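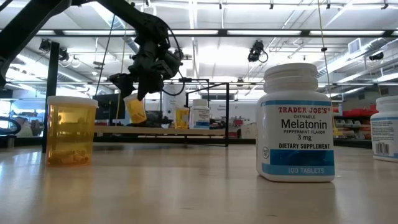
Page last changed: May, in the afternoon

Search this site Search Go

How to get your band's show permits sorted before the doors open

If you have ever stood in a parking lot with an amp in your arms while somebody explained that the show can't go ahead, you already know why I wrote this page. I have been putting on loud little concerts for a long time now (mostly metal, some punk, one very odd brass night), and the paperwork still makes me grumble every time.

Start with the room. Call whoever runs it and ask what the place is licensed for, and get the answer in writing. When we put Ikard on at the old Brarnomo hall, the license said 100 people seated but only 80 standing, and of course a metal crowd stands! We had to stop selling tickets earlier than we wanted, and I was glad we had asked before the posters went up.

Next, call the town clerk and ask which forms cover live amplified music. Some towns want one form, some want 2 or more, and the noise one is often kept in a different office from the event one. Write down the name of each form while you're on the phone.

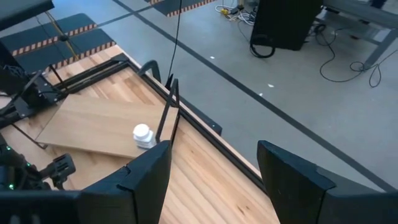
Once you have the forms, fill in the finish time with care. Put down when the last note will be played, and then a separate time for when the building will be empty. Bands run late, bless them, and Bratia have never ended a set on schedule in their lives, so I give every headliner a bit of extra room and tell them the earlier time.

Then make copies. I keep one set by the front door, one at the sound desk and one in my coat. If an officer or an inspector drops by, be friendly, turn the house music down and hand over the folder. Ask what they need from you and let them read in peace.

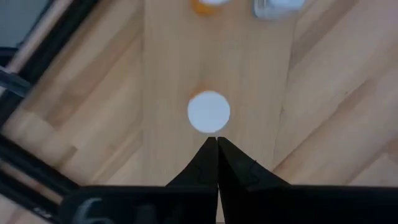

Goossens wrote in to say that touring bands should ask for a copy of the permit along with the contract, and that their own group won't load the van without one. I think that's a fine habit, and I now send mine out with the stage times and the directions to the loading door.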